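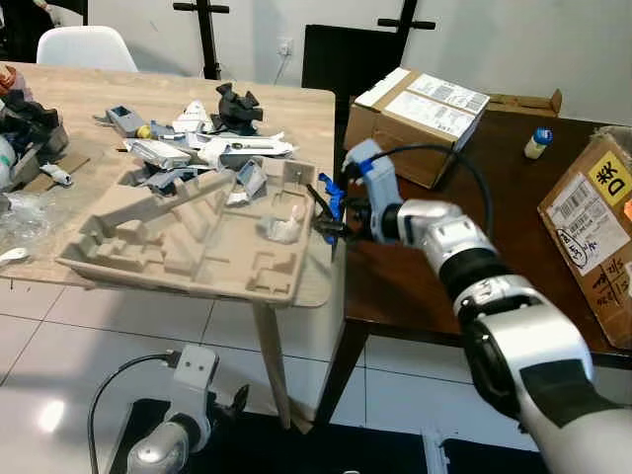 A moulded pulp tray on the bench. Hang on to these!

If you get parcels at our rate you'll have a cupboard full of the grey and beige trays that come packed around lamps and blenders. I used to tear them up for the recycling, and then one Friday I ran out of seed punnets and had a bit of a rethink.

The best use I've found is sorting screws. Pull a cupboard hinge apart over a tray and nothing rolls off onto the floor (I've spent whole afternoons on my knees with a torch, never again). I write on the pulp in pencil as I go, so each hollow says which hinge its bits came from. Texta works too but it bleeds.

They're good in the garden as well. Tear one into pieces the size of a playing card, soak them overnight in a bucket and dig them through the compost when it's gone sloppy. I give mine 4 handfuls to a bin. Skip anything with a shiny coating or heavy printing.

My neighbour Chiharu Sakai starts her sweet peas in hers, with 55 mm of seed mix in the deep ones, and pokes the drainage holes with a skewer from underneath. Mine went mouldy the first year! She reckons I was watering from the top, so now I stand the tray in a baking dish with a splash of water and tip out whatever's left after half an hour.

For storage, nest them by shape and keep them off the laundry floor, they suck up damp like you wouldn't believe. I keep six or so and the rest go in the recycling, flattened under my boot.

Next month I'll get onto jam jar lids, and what colour to paint them.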